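Cell registration drift between wrist and fixed views
Cestell Users Board

kmoreland wrote:
Our group is evaluating Cestell for a two-arm tabletop task. The planner treats each taped rectangle on the work surface as a named cell, and the perception module must assign every object to one of them. Over 300 recorded episodes, the wrist stream and the fixed stream disagreed on the cell in 152. I would appreciate guidance before we change the calibration procedure. 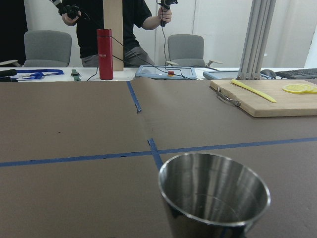 Posted by kmoreland, June 17, 2020

The steel cup is the worst case from the wrist. Its polished interior returns false edges, and the line fitter then moves the tape junction behind it. The Lorov filter was left at default settings.

trundwood_support wrote:
Please confirm that both arms share one base frame in the Trundwood configuration. Separate frames are permitted, but the planner will not reconcile them on its own.

kmoreland wrote:
They share one frame. A fixed view is attached for reference.
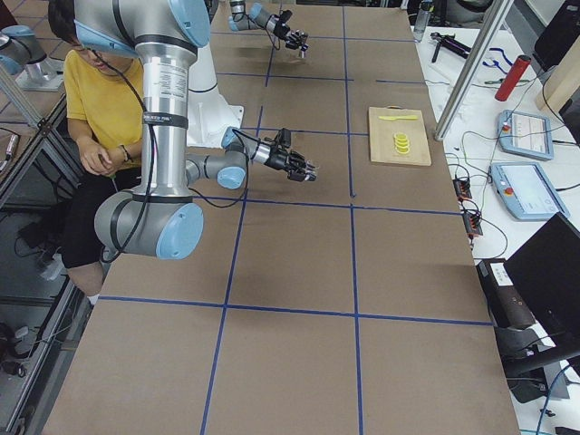

Category: Perception and Calibration

hallbrook7 wrote:
I would not begin with the frames. The nearer forearm extends across the tape grid in that view, and any cell line it covers must be inferred. We mask the arm from its joint state and hold the last valid grid until the lines return.

S. Minja wrote:
I respectfully disagree with holding the grid. If the table is bumped, a held grid is wrong and the system reports full confidence. In April our laboratory moved to the Magalhães fitter, which rejects any segment with a free end. I recommend testing it on views such as the following.
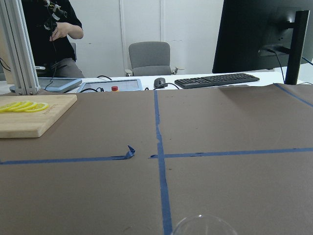 Curled tape end near the center junction, wrist view.

hallbrook7 wrote:
That rule would discard a usable line. The strip is straight up to the curl – only the last part should be trimmed.

S. Minja wrote:
Trimming is acceptable if the threshold is documented. Ours is set at 3 pixels. I would still ask for a reference capture of bare cells before each session.

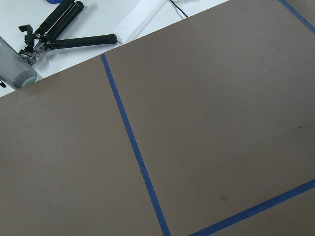 Bare cell with tape borders, for the reference capture.

kmoreland wrote:
Thank you. The small marks on the paper did produce detections at our current threshold. I will run the trimmed fitter and the masked grid separately and post both logs.

trundwood_support wrote:
Please include the configuration file with each log.

Subira Minja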